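Trurnuso Shared Kitchen Guide
Section 4: The Snack Table

Last updated: August

Read this section before opening anything. It covers the open snack box, the plate that goes with it, and the small number of ways a grown adult can get both of these wrong.

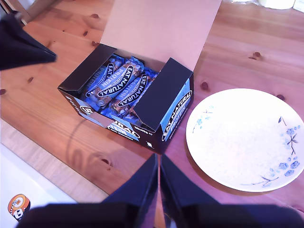
4.1 Before you start

You will need:

- One box of wrapped bars
- One plate from the blue floral set
- The pine table by the Nilgate door, cleared of mail
- A dry cloth
- A pen for the stock sheet

Wipe the table with the dry cloth. The pine has knots in it. They are dark and round and look exactly like coffee drips, and every new member of the kitchen spends a minute trying to scrub one off. Leave them alone.

4.2 Opening the box

1. Bring one box from the Frota cupboard. The code for the cupboard is 3601. If it doesn't open, you have typed the code for the bike shed.

2. Set the box on the table with the printed front facing the room. People like to know what they are reaching for.

3. Open the tall lid flap and fold it upright at the back. Press along the crease with your thumb so it stays put. A lid that flops forward will be taken to mean "closed," and someone will open a second box.

4. Stand the two short end flaps up. Do not tear them off. They keep the bars from sliding out when the box gets bumped, and it will get bumped.

5. Lay the bars on the diagonal, side by side, with the name on the wrapper facing up. Straight rows look tidier for as long as it takes one person to pull a bar from the middle.

NOTE: It is fine for an end flap to lean over a bar. Hungry people have fingers and can manage.

CAUTION: The clear windows in the wrappers show nuts. Keep the bars in their wrappers and keep the box off the baking counter, where the nut-free trays are made. This is the one rule in Section 4 that we do not joke about.

4.3 Setting the plate

1. Take a plate from the Oltau shelf. Use the white ones with the blue flowers. The plain ones belong to the supper group, who know how many they have.

2. Put it to the right of the box, close enough that the two look related.

3. Leave it empty. It is for bars that have been opened and cut up to share, and it stays bare until somebody does that.

4. When you cut a bar, do it on a board. The plate is ceramic and will put up with a knife, but the noise is terrible.

NOTE: The flowers are not spaced evenly around the plate. You may turn it until you like where they sit. The next person will turn it back.

CAUTION: Wrappers do not go on the plate. Wrappers go in the bin. The bin is under the sink, where it has been since the kitchen opened.

4.4 Restocking

Check the box at 10 in the morning and again at 4. Between those times, let it be.

1. If there are bars left, straighten them and walk away.

2. If there is one bar left, do not cut it into pieces out of politeness. Someone will eat it after you leave the room.

3. If the box is empty, flatten it and put it with the cardboard. An empty box with its lid up is the most common complaint in the suggestion book, ahead of the radiator.

4. Write the change on the stock sheet, form 688, which hangs inside the cupboard door. Write it in numbers. "A few" and "getting low" have both been tried.

5. Never top up an open box from a new one. Finish the first, then open the second. The dates are printed on the packaging, and mixing them makes trouble for whoever does the clear-out.

4.5 Common problems

The lid won't stay up.
Fold it back past upright, hold it there for a moment, and let go. If it still falls, turn the table so the lid rests against the wall. Do not use tape. We are still getting the last tape off the table.

The box keeps moving to the desk by the window.
Bring it back. No remarks are needed.

The plate is missing.
Look in the drying rack, then on the desk by the window.

There are crumbs in the seams between the boards.
Use the soft brush on the hook. A butter knife will get them out too, along with a strip of the table.

4.6 Closing up

1. Fold the end flaps in, then bring the lid down over them.

2. Put the box back in the Frota cupboard, on the middle shelf.

3. Wash the plate even if it looks clean.

4. Wipe the table, ignore the knots, and turn off the light over the sink.

For the kettle and its moods, see Section 5.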